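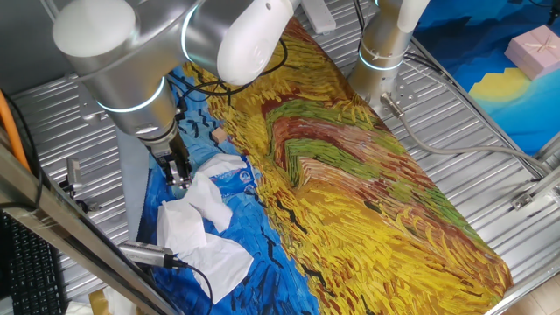

# The Case for the Covered Table

Institutions spend a great deal of effort choosing desks and almost none deciding what should lie on top of them. At the Clominton Center, where members share worktables through the day, the question came up again this spring when the facilities office proposed removing all table mats and returning to bare surfaces. The proposal was sensible on its face. Mats must be cleaned, they curl at the corners, and they have to be replaced. I wish to argue that they should stay, and that the printed ones should stay first of all.

The usual objection to a printed mat is that it distracts. A reproduction of a painted wheatfield, all swirling yellow and ochre with a strip of deep blue along one side, is certainly busier than gray vinyl. A person looking for a dropped screw will find it faster on gray vinyl. That point is conceded. Much of what ends up on a shared table, however, is not small and dark. It is crumpled tissues, packets, cups and paper, and white tissue on a deep blue ground is hard to overlook. On a pale laminate desk the same tissue can sit for two days without anyone feeling that it is there.

This matters more than it may seem. Our cleaning contract with Sorberg covers floors, bins and washrooms. It does not cover the contents of tables, and it should not, as staff from outside cannot be expected to know whether a small block is scrap or part of somebody's work. The clearing of a table therefore falls to the person leaving it. Anything that helps that person notice what they have left is worth having.

There is also the matter of the table itself. Several of our work surfaces are metal, and some of these are ridged. They are strong and easy to wipe, but they are poor places to write, and a pencil will run along the grooves until it reaches the floor. A mat gives a flat working area in the middle and leaves the metal free at the margins, where cables can run. I have heard it said that the metal was chosen for its looks and ought to be seen. A work surface should first be judged by the work done on it.

The cost has been raised, and it deserves a plain answer. The Derkosine catalog, from which the present mats were ordered, offers printed and plain versions at the same price. Covering the 14 tables in the east room would take a small part of the $3,000 set aside for furnishings, and the mats bought for the Vasylenko annex have now lasted nine years with ordinary care. Refinishing one scratched tabletop costs more than covering several.

I do not claim that pictures make people tidy. Ayman Mansour, who manages the annex, has pointed out to me that his tables collect as much paper as ours – and that his mats carry a handsome map of the coast. He is right that no surface does the work of a rule. The rule should be written down and posted: used tissues go in the bin, packets go back in a bag or pocket, and loose parts go in a tray with a name on it. Each table should have a bin within arm's reach, which at present is true of roughly half.

The facilities office will take up the proposal again in September. I would ask that it approve the bins at once, keep the mats that are sound, and replace the worn ones with patterns that have some strong color in them. Members who prefer a plain mat should be able to request one at the front desk.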